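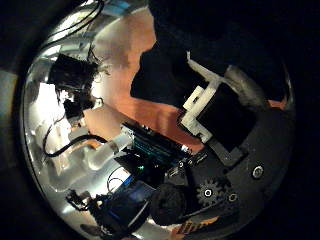
Wrist camera view, right up close to the polish. The green light is a little LED on Rana's circuit board.

I've been meaning to write about the robot for months and kept putting it off, mainly because people at work read this. I've since asked them and they don't mind, so here goes.

For anyone new, I work at Plurnon, in Stutotstead. We make metal bowls and basins, mostly for commercial kitchens and a few for bathrooms. The flat discs come in one end, get spun, trimmed, polished and checked, and go out the other end in cardboard. I've been in finishing for nine years. Finishing means the polish and everything after it, so wiping down, looking for scratches, stickering and packing.

Rana is the arm that does the handling between the polishing lathe and the inspection bench. It picks a piece up, turns it, sets it in the rack, goes back for the next one. It was already called Rana in the paperwork when it got here and the name stuck. There was talk of a competition to rename it, which went nowhere.

The hand has been the whole story, really. The arm itself was bolted down and moving by the end of the first morning. The hand took the rest of the winter. A polished bowl is about the worst thing you can ask a camera to look at, and you can see why from the picture at the top. The camera wants to find the edge of the metal and what it gets is its own brackets, its own wiring and a big smear of light. Renu Bajpai, who set the whole thing up, used to sit on an upturned crate with her laptop and go through these pictures one after another. I'd bring her a tea and she'd point at something and ask me if it was a scratch. I could usually tell her. It was usually a cable.

What fixed most of it in the end was changing how the lights were set up. Renu moved two of the overheads and put a cloth screen up along one side, and after that the thing stopped grabbing at reflections. It still has bad days. Early in the morning, when the sun comes in low through the roller door, we pull the blind down before we start it. That's written on a bit of tape on the cabinet.

So, what has changed for us.

The first thing is my wrists. Before Rana, each of us on the finishing side lifted every bowl at least twice, once off the lathe and once off the bench. The big Burine basins are the ones that hurt. The Burine is our deep one, a pain to hold with gloves on, and you can't grip the rim without leaving marks so you end up carrying it from underneath with your hands bent back. I was strapping up every night for a couple of years. I don't do that now. I still get a twinge in the left one when it's cold but I can open a jar.

The second thing is the pace, and this one I'm less happy about. When a person is feeding the bench, they slow down when you slow down. They see you've got a tricky one and they wait, or they wander over and have a look. Rana doesn't look up. The rack fills at the rate it fills, and if you stop to work at a mark you turn back and there are seven sitting there. We raised it at the October meeting and they put in a hold button, a proper one on a post, not a thing on a screen. You hit it and the arm finishes what it's doing and waits. I was worried that somebody would start keeping track of who pressed it. Dalia asked that question out loud in front of everybody and was told it isn't recorded. I've chosen to believe that.

Dalia Lepik has been polishing longer than I've been doing anything. She had the strongest views about the robot before it came and she's the one who works with it the most now. Her job has changed more than mine. She used to polish all day, and now she polishes for half of it and spends the other half on what they're calling process, meaning she checks what the arm is doing and changes the settings when a new shape comes through. She got a small pay bump for it. She says it should have been bigger and I agree with her.

I asked her for this post whether she liked it. She thought for a while and said she liked the afternoons better than she used to and the mornings a bit less. The mornings are when the setup happens and if the pads on the fingers are worn she has to swap them and run the whole grip check again, 30 lifts, before we can get going. She used to be able to walk in, put her apron on and start.

Then there's the people who aren't here. When I wrote on here that we were getting a robot, the first comment was asking who got sacked. Nobody was, and I want to be fair about that. But two people left over the year, one to have a baby and one to drive for her brother, and those jobs weren't advertised. So there are fewer of us than there were. You can say the robot didn't take those jobs and it would be true on paper. The lunch table is quieter all the same, and the younger ones who might have started on the bench, the way I did, haven't got that bench to start on. I learned what a good finish looks like by carrying a few thousand of them and having somebody grumpy tell me which ones were wrong. I don't know where you'd learn it now. Dalia has asked for a trainee to sit with her and so far the answer is next budget.

A few smaller things, in no order.

It's not loud. I thought it would be. The lathe is far louder, and the extraction fan is louder than both.

You do get used to not walking through the marked area. For the first few weeks I kept going to cut across to the sink the old way and having to turn around. I now walk around the yellow lines at the supermarket loading dock as well, out of habit.

We drop fewer bowls. I don't have the number, but the reject bin gets emptied less often and there are hardly any dents in it. What's in there now is nearly all polish faults, and those were there before it ever got picked up.

Fingerprints are way down too, so there's less wiping. I go home with less of that grey muck under my nails.

And the visitors. We get them now. People who never cared how a basin was made want to come and watch the arm put one in a rack. They stand behind the line with their phones up and Dalia, who made the basin, is standing right next to them at the lathe with her visor down. She says it doesn't bother her. It bothers me a bit.

Renu is back in a few weeks to try a different set of fingers, softer ones, for the little sauce bowls. At the moment we still do those by hand because the arm tends to pinch them. I'm hoping it takes a while, to be truthful. The sauce bowls are light and easy and you can have a chat over them.

If you've had something similar come into your own work I'd like to hear about it, particularly if you've sorted out the training side. Comments are open, and I'll pass anything useful on to Dalia.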